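4.3 Care of Desk and Table Surfaces

This section applies to all desks and tables in the Solton range supplied with a clear-finished top. It should be read by the person responsible for the room before the furniture is first used, and a copy should be left with the cleaning staff. It replaces the edition issued in June. 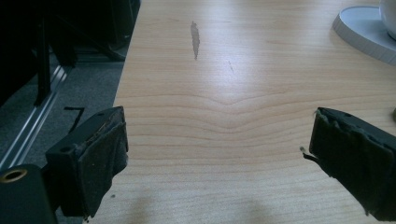

Reading time: 2 minutes

Before you begin

Remove all packing film and leave the top uncovered for one full day in the room where it will be used. Do not place mats, blotters or desk pads on the surface during this time. The tone of the grain differs from one top to the next, and such differences are not treated as a fault under the Onsri warranty.

Routine cleaning

1. Clear the top of papers and equipment. Lift heavy items; do not drag them.
2. Remove dust with a dry, soft cloth, working along the grain.
3. Dampen a second cloth with clean water and wring it out well. No water should drip from it when it is held up.
4. Wipe the surface from the back edge to the front.
5. Dry at once with a clean cloth, paying attention to the edges and to any cable opening.

Note: Where a mild soap is needed, use no more than 2 ml to each litre of warm water, and wipe again with plain water afterwards.

CAUTION: Do not use bleach, scouring powder, spirit-based cleaners or steam. Damage caused by these products is not covered.

Marks and stains

1. Blot spilt liquid immediately. Do not rub.
2. For ink, place a damp cloth over the mark for 2 minutes, then lift it away and dry the area.
3. For sticky residue left by tape or labels, warm the spot with a cloth soaked in hand-hot water and ease the residue off with a fingertip. Metal scrapers must not be used.
4. If the mark remains, stop and contact the supplier. Repeated rubbing dulls the finish and the dull patch cannot be polished out on site.

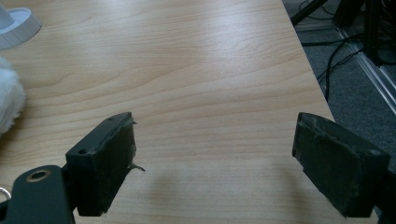 Theresia Hollenstein wrote to us after the last edition that step 3 had worked on old label glue only when the warm cloth was left in place a good while longer than she expected, and she asked that readers be told to be patient. We are content to pass this on. The cloth may be warmed again as often as required, provided the surface is dried between applications.

Light and heat

Tops should stand away from direct sunlight where possible. In rooms kept above 800 lux for most of the working day, move desk items from time to time so that the surface ages evenly. Keep a gap of at least 275 mm between the edge of the top and any radiator. Hot cups and dishes must always be placed on a mat.

Keeping a record

Enter each deep clean and each repair in the furniture log at the back of this manual, giving the room and the product used. Requests for repair will be dealt with more quickly if a copy of the log is enclosed. They should be addressed to Fouad Najjar, Surface Repairs, Skovus.

Continue to section 4.4, Adjusting the Feet.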